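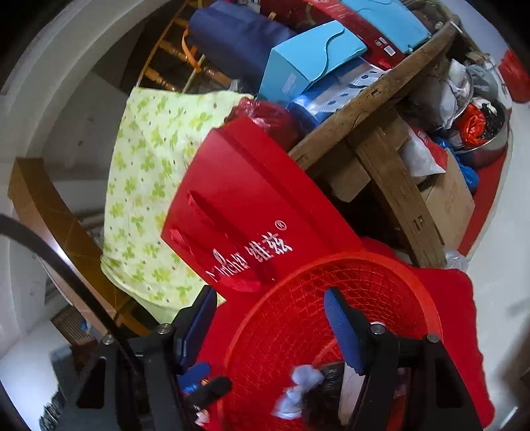
Progress report: good practice rules for hand-held gripper work
To: Settimio Caruso, program manager, Plonadier
November 10, 2024

Hi Settimio,

You asked for something shorter than the last report and with fewer tables in it, so I've left the tables out completely and I'm going to just tell you where we are. The full rule text is on the shared drive under Makowska, same folder as before.

The big item first. We have a working draft of the rules, version 5, and both sites are using it. Prenex started in early fall and Poltum followed once they had their second gripper back from repair. Version 4 was the one you saw, with the long section on lighting. That section is now half a page (you were right, people were skipping it) and most of what was in it has moved into the setup card that hangs by the door.

What changed the most is the part on clutter. When we wrote the proposal, I assumed the rules would mostly be about tidy tables, one object at a time, plain background. Then we went and looked at how people store things at home, and it's piles! Plastic tubs on top of baskets, bags shoved behind boxes, a bit of old furniture lying across the whole thing. So the draft now has a separate chapter for crowded piles, and I'd say it took up more of our time this period than everything else put together. The main rules in it, as they stand:

Leave the pile the way it is. Operators kept wanting to straighten it up a little before they began, and I completely understand the urge, but it has to be left alone.

Look before you reach. Operators check for anything long, heavy or leaning, like beams, rails or rolled bundles, and if something could come down on a hand or a foot they stop and ask the site lead.

Start with the gripper open and clear of the pile, with both pads in view. If you can't see both pads, back out and begin again.

Thin plastic bags count as snag hazards. So do loose strands and open mesh, where a pad can poke in and catch. We had a good long argument over mesh baskets and ended up with "grip the rim, leave the walls alone."

Keep the cable on your own side of the work. A cable that passes in front of items is allowed, but one that goes under or through them isn't, and the operator says "cable" out loud before every reach. Poltum came up with that last bit and Prenex thought it was silly for a week or so and now they all do it.

No pulling from underneath. If the thing you want has other things on it, the top things come off first, even when it's slow.

Training is going fine. We've had 33 operators through the short course across the two sites, and 20 of them have also done the refresher. The refresher is where the clutter chapter gets taught properly, so I'd like the rest through it before we add any new tasks. The course itself still runs too long. I keep cutting it and the site leads keep putting things back in, and to be fair the things they put back are usually good.

A few words on the equipment rules, as you asked about wear. The pads get checked at the start and end of every shift, for cuts in the ribs and for grit. The pivot screws are checked for play once a week and written in the log. We wrote "no visible gap" in the first version and people read that in all kinds of ways, so now it's a simple wiggle test with a yes or a no. Two grippers were pulled from use under the new test — both at Prenex, both back in service with new screws. I'd count that as the rule doing its job, though it did cost us a few days of work and the site lead was not thrilled with me.

Labels and printing on objects is the part I'm least happy with. Household things are covered in brand names and writing in all sorts of languages, and the draft currently says to leave packaging as found but remove anything with a person's name or address. That's okay for boxes and tubs. It gets fuzzy with shipping labels that are half torn or too small to read, and the two sites have been handling those differently. Prenex takes the whole box out. Poltum puts blank tape over the label. I lean toward the tape, as long as it's done before anybody picks up a gripper, but I want your legal people to look at it and they haven't answered my last message. Could you give them a nudge?

Money is close to plan. We're a little under on travel and a little over on spare parts (pads, mostly), and I don't need to move anything between lines yet.

Next up is the joint review, where each site runs a shift by the other site's log and marks every place the rules were read differently. After that comes version 6, which I want frozen by February so the outside reader can start on it. If the label question is still open by then I'll freeze it without that page and send the page separately.

Call me if you want to talk through the clutter chapter. I'm also happy to walk you around Poltum, just wear closed shoes — it's rule one on the setup card and they will send you home.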